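Ticket 739: Transcription pages out of order in the Ó Gríofa letters
Opened by: Vaughn Begay, county history room
Status: waiting on support

Hello again, and thank you for being so patient with me on the last one. We're putting the political letters of the Ó Gríofa family online through Skuvon, mostly correspondence from the 1850s and 60s about county conventions, canvassing and who was promised which postmaster's job. It's wonderful stuff — he could fill four sheets on a single delegate!

Since the March update, any letter longer than 30 pages shows its transcription in the wrong order. Page 10 comes right after page 1, then 11, and page 2 turns up much later, so a speech on the new party platform now begins with its own applause. 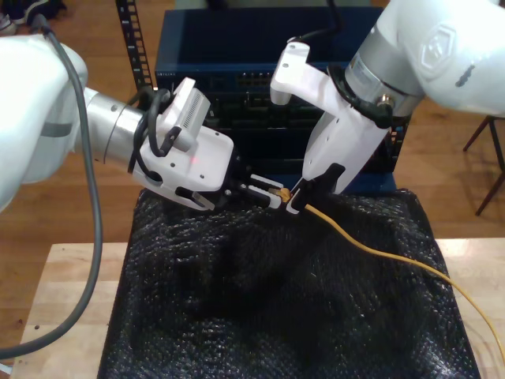
I re-uploaded the 1858 folder, all 300 scans, and the order was wrong again. Then I cleared the Skedow index and let it rebuild overnight, with no change. Your first reply asked whether the upload was dropping out partway, so I gave up the wireless and plugged in a network cable, a yellow one like the one here, and the full folder went up without an error. Same jumble on the page, I'm afraid.

Update, June 17, 2025: Renaming the files with leading zeros (002, 003 and so on) fixed one letter completely. I'd rather not do that by hand for the other 700 files, so could Tesodach run it from your end? The old names are cited in our printed guide, so please keep them in the notes field if you can.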